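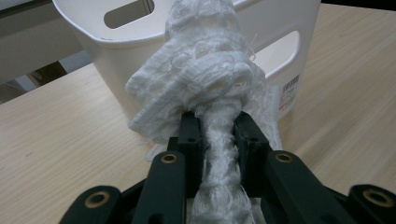

Weißes, spitzenartiges Gewebe, zum Strang gedreht

Besuch der Textilpflege Bognár in Jarnen

Auf Einladung der Geschäftsführung besichtigte der Fachkreis Hauswirtschaft im April den Betrieb Bognár. Die Wäscherei versorgt Pflegeheime und Gasthöfe der Umgebung und bearbeitet täglich rund 3000 Teile. Betriebsleiter Stuart Holroyd führte die Gruppe in zwei Stunden von der Annahme bis zum Versand.

Besonderes Interesse fand die Wasseraufbereitung. Das Spülwasser wird gefiltert und für die Vorwäsche erneut verwendet – ein Verfahren, das im Schwesterbetrieb Cestcombe bereits seit drei Jahren besteht.

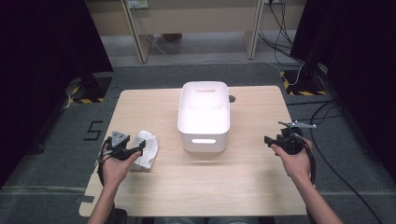

Für empfindliche Stoffe wird das Waschmittel Nultitine eingesetzt, dessen Dosierung je Posten protokolliert wird. Fragen ergaben sich zur Kennzeichnung der Bewohnerwäsche sowie zu den Lieferzeiten an Feiertagen. Der Fachkreis dankt der Belegschaft für die freundliche Aufnahme.

Kommentare

Gerda M.: Gilt das Protokoll auch für Gardinen?

hauswirtschaft_sued: Ist im Herbst ein zweiter Termin geplant? Wir wären gern dabei.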